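Mornwood Play Kitchen Table Set
by Lindenik

Item 207
In stock, ships from our Hamilton warehouse

White top play table plus the kitchen bits to go with it. Sold as a set or table on its own. Pick from the menu at checkout.

NOTE: toaster oven is NOT part of the set. Keeps getting asked. See further down.

What you get (full set)

Table, matte white top, legs, hardware bag
Frying pan, black
Slotted spatula, mint green
Oval colander, mint green
Large round plate, lavender-grey
Play food bag: banana, strawberry, orange slice and a few other small pieces, mix varies by batch

About the table

Pale top, closer to a soft grey-white than a bright white. Matte so the overhead lights don't bounce off it, which was the main complaint with the old glossy one. Wipes down with a damp cloth. No scouring pads please, they leave shiny spots and we can't replace a top for that.

Big enough for a few kids to work at once without elbows. Centres have been buying two and butting them end to end, works fine, same height. Legs adjust with the key in the hardware bag. Don't lose the key. Replacement is $4 and takes forever to come.

Weight limit is on the sticker under the top. Not for standing on.

About the pieces

Colours are quieter than the usual primary stuff. Mint, black, grey-lavender. The fruit is still bright. The banana is a peeled one with the flaps open, kids go for it first every time.

Colander has proper holes through the middle part so it does drain if you're using it at the water table. Pan is black all over, inside and rim, rim a touch lighter. The spatula is long compared to most toy ones so it can hang over the edge of the pan. Check your storage bin before you order, a shallow one won't close on it.

Wash the lot in warm soapy water and air dry. Dishwasher has been fine for the colander and plate on the top rack. Wouldn't risk the food.

Small pieces in the food bag. Not for under 3s.

Toaster oven

Seperate item, from Zenar. Can be ordered with the table but it comes in its own box and sometimes a couple days behind. Goes well at the right hand end of the table if you want a "counter" feel, leaves the rest clear for plates and serving.

Spares

Single plates, pans and spatulas available, email for prices. Strawberries we usually have. Orange slices are out until November. The Hviid fruit is the same scale if you want to top up in the meantime, colours a bit darker.

Delivery

Two boxes. Table is the heavy one, 23 kg, get someone to help you at the door. Driver won't carry it downstairs. Rural adresses add 2 days.

We've sent out over 4,000 of these to home daycares, kindergartens and grandparents. Missing a part? Email Jamie Bainbridge with your order number and the part letter off the instruction sheet. Quicker than phoning, phone is only on til 3 p.m.

Returns within a month, unassembled, original box. Play food can't come back once the bag's been opened.

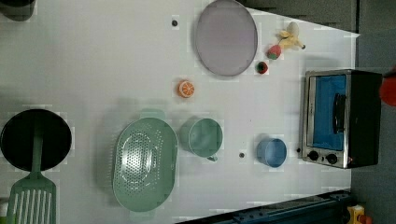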